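Packing and Unpacking: Notes for Session 2
Course: Storage, Moving and Household Order
Notes by Oriana Carrasco

Reading for this session: the Flasano handout on box sizes, and the first chapter of Alfie Ackroyd's course reader, "A Place for It." Read Ackroyd with a pencil. He is good on shelves and weak on nearly everything that happens before a thing reaches a shelf.

1. Where we left off

Last session we talked about the claim that a well packed box unpacks itself. Several of you liked it. I don't, and I said so, and I still haven't seen any evidence for it. A box packed tightly by one person is a puzzle for the next person. Heloísa Medeiros made the point from her years at the Vasconcelos storage rooms: the boxes that came back opened and half emptied were very often the neatest ones, with everything fitted so closely that taking out one item meant taking out six.

So for now, treat "tight" and "good" as separate words.

2. The box

Cardboard is the default and mostly deserves to be. It stacks, it takes a marker, it folds flat afterward. The usual advice is to buy new boxes in matching sizes. The people who give this advice tend to sell boxes. A used box with sound corners and a dry bottom is fine for linens, toys, kitchen plastics and papers in small amounts.

Check before use:
Corners. Press each one with your thumb. If it stays in, fold the box up for recycling.
Bottom seam. Tape along it and once across.
Old labels. Cover or strike out. Valdir Rocha once spent a whole afternoon in Baden looking for a kettle in a box marked BOOKS, and the kettle was in the one marked BATH.

Books go in small boxes. I will keep saying this until May.

3. The bag

Ackroyd calls plastic bags "the enemy of order." That's a bit much. A bag is soft, it fills odd corners, it holds loose small things while you decide about them. What goes wrong is that you can't stack on it, you can't write on it very well, and once it's crumpled it looks the same full of scraps as it does full of screws you need. People throw away bags they meant to keep. They also keep bags of trash for years.

My rule, which you may argue with: a bag can be used during the work and should be gone by the end of it. Either the contents go into a box or the bag goes out.

4. Small loose items

Every table used for packing collects them. A cap, a clip, one piece of a set. The Prestia method says to give each stray item a "home" at once. Try this with an actual table and a clock running. You will spend half your time walking. Ketill Blöndal's version is plainer and I think better — one shallow tray, everything stray goes in it, and you sort it when the boxes are closed. I have one complaint about the tray, namely that sorting it gets skipped. Write it on the list as a job with a person's name beside it.

5. The surface and the room

Clear the work surface before the first box is opened. Leave room on it for the box and for what comes out of the box; most people allow for the first and forget the second. Good overhead light matters more than the books admit, especially for reading faded marker. If there are blinds, decide early whether you want them up or down and then leave them alone.

Standing height is a matter of dispute. The reader gives a single figure for everyone, which can't be right for a class like ours. If you are leaning over the box for more than ten minutes and your back complains, believe your back.

6. For next time

Pack one box at home with mixed contents. Write down how long it took. Have someone else unpack it without help from you, and write down how long that took too, and what they asked. Bring both times. I am less interested in whether your numbers are good than in whether the second one surprises you.

Also read the Flasano handout again, page 2 only, and mark any sentence that tells you what to do without saying what it's based on. I found 10.

Questions to me before noon, please, or leave a note in room 549.
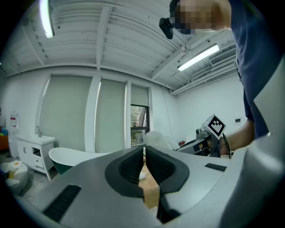
Fig. 1. Cardboard box, with a crumpled white plastic bag behind it (see sections 2 and 3).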